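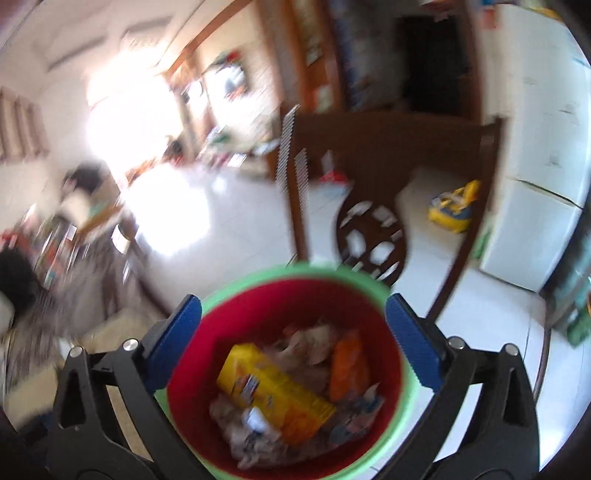
Home About Recipes House Stuff Archive Contact

Trash day, and why I love it now

November 3, 2025

I have become a person who gets excited about emptying the trash. I know! A year ago I would have let every bin in the house get to the point where you balance a tissue on the top and tiptoe away. Now I have a whole loop that I do, with music on, and it is one of my favorite parts of the week.

It started in February, when we moved into the place on Bakke Street. The old apartment had one giant kitchen can and that was it, so everything got carried to the kitchen, or (more truthfully) everything got left on the arm of the couch. The new house has a long main room with the fridge at one end, and the walk to the back door feels like a hike when all you have in your hand is a candy wrapper. So I went to Mulholm, the discount home store out past the car wash, and bought small round bins. I meant to buy one. I bought 5.

The green and red one is the star. Light green around the rim, red on the inside, like a watermelon that got the memo slightly wrong. It lives out in the main room near the dark wooden chair with the round carved medallion in its back, and it fills up faster than any of the others. Tissues mostly, wrappers, and always some box that somebody should have flattened. This time it was a yellow one, jammed in on the diagonal so it took up half the bin all by itself, with an orange packet standing up next to it. Boxes are the enemy of a small bin. I have started pulling them out and squashing them for the paper pile, and I swear the bin lasts a couple of days longer when I keep up with it.

My loop goes like this. I start upstairs with the bathroom, because it's the one I least want to do, then the bedroom, then the desk, then down to the main room, and the kitchen goes last. I carry one big bag and tip everything into it as I go. I used to line every little bin with its own bag and tie them all off, and then I had a bag full of bags, which drove me nuts. Now only the kitchen and the bathroom get liners. The rest get tipped and wiped out with a damp cloth and a squirt of dish soap, and they dry upside down on the back step if it's nice out.

The floor gets done right after. It's pale glossy tile all the way through and it shows everything — crumbs, hair, the one sequin that has been traveling around the house since summer. But oh, when it's just been mopped and the light comes in from the big window! It looks like a completely different room. I pick up whatever toys are lying around first, then sweep toward the fridge, then go back over it with the mop, just warm water and 2 capfuls of the Wavura floor stuff, the plain kind without the lemon.

A few of you asked about the town pickup. We're on the Badwood route, and they'll take up to 400 pounds of bulky stuff twice a year if you call ahead, which I still haven't done, so the broken shelf is still in the garage. You have to give them your house number and they send you a sticker. Our sticker number is 1424 and I have it memorized for no reason at all.

Still to figure out: a good spot for dead batteries (they're in a jam jar right now), and whether the bin by the desk should be paper only. I tried that for a week and kept finding tea bags in it. They were mine. I'd also love a bin with a lid for the bathroom that doesn't slam, so if you have one you like, please tell me in the comments!

Next up is the tall cabinet in the main room. Every shelf is full and I want to take it all down, dust it, and put back only the things I like looking at. I've already bought the good cloths.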